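# Shared desks at Mbwambo House get a weekly tidy, and the snacks may stay

The shared desks by the windows at Mbwambo House are getting a little more care this spring, after the people who use them settled on a Monday morning tidy and a short, friendly set of rules on what can be left out overnight.
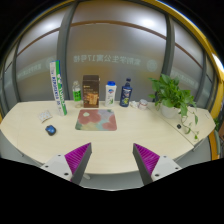 The new arrangement began this month at the Inudley building, where 12 desks are open to anyone who rents a place by the day or by the month. Until now, each person was simply asked to leave things as they would like to find them – a kind thought, and one that worked well enough while only a few of the desks were taken. Through the winter the place filled up, and so, bit by bit, did the desktops.

Anyone who has worked at a shared desk will know how it goes. You bring in a bottle of water and a box of something to nibble on, then a bottle of hand lotion when the heating has been on and the air is dry, and before long you have a nice little row of belongings standing along the back of the desk, right where the daylight comes in. It feels like home to you. To the person who has the desk the next day it feels rather like sitting down in somebody else's kitchen, wondering what may be moved and what had better be left alone.

The people at Losteo, the small company that runs the building, say they had no wish to be stern about it. Their first idea was a bare-desk rule, with everything cleared away at closing time, and a note about it went up beside the coffee machine in February. The replies penciled underneath were good-natured but firm. Several regulars wrote that they liked a desk with some life on it, and one asked, in very neat capitals, whether a mouse pad with flowers on it really counted as clutter.

It does not, as things now stand. Mouse pads may stay out all week, flowers and all, and so may a computer mouse if its owner is coming back to the same desk. Unopened snacks and closed bottles may stay too, so long as they stand along the back edge and leave the front of the desk clear for the next person's elbows. Opened food goes home or into the kitchen cupboard, where there is now a shelf set aside for it.

The tidy itself happens on Mondays before 10 in the morning and takes 5 minutes at each desk. Everything is lifted off, the top is wiped with a damp cloth from the back edge to the front, and what belongs there is put back. The round cable holes get a wipe as well, being great collectors of crumbs, and so do the window ledges. Empty bottles and boxes go straight out for recycling. Stray packets of tissues, pens and single gloves go into a basket by the front door, where they wait until the end of the month before being given away or thrown out.

The curved desks have been the hardest to keep in order, and also the most fought over, in the gentlest way. They were bought second-hand from Mastomico, the furniture dealer out on the mill road, when that firm cleared its showroom three years ago. With their pale tops and long, sweeping fronts, they give a person room to spread out on both sides, and people do spread out. There is always one more corner to put something down on, and it can be a good while before anybody thinks to pick it up again.

Losteo has also set out 60 small cardboard trays, free for the taking, for people who would like to keep their bits and pieces together and lift them all off in one go. The trays are plain and rather shallow, and users are welcome to write their names on the side or decorate them however they please. Bottles of lotion, soap and the like are best kept in a tray, as a leaky pump can leave a ring on a light desktop that takes a good deal of rubbing to get out.

Early signs are cheerful. On the first Monday of the new routine the wiping was finished well ahead of time, and those who had come in for it stayed on for coffee and a plate of cinnamon buns, which has already led to hopeful questions on whether buns will be a regular part of the plan. Losteo says it is looking into that – and that the crumbs, should there be any, will fall under the rules like everything else.

People who rent by the day are not expected to join in on Mondays, though a cloth and a spray bottle are kept at each end of the room for anyone who would like to give a desk a quick once-over before settling in. Longer-term users who cannot make it in the morning can do their own desk on Friday afternoon instead.

The arrangement will be looked at again in June. Suggestions can be left in the box by the coffee machine or handed in at the front desk, which is open on weekdays until 5.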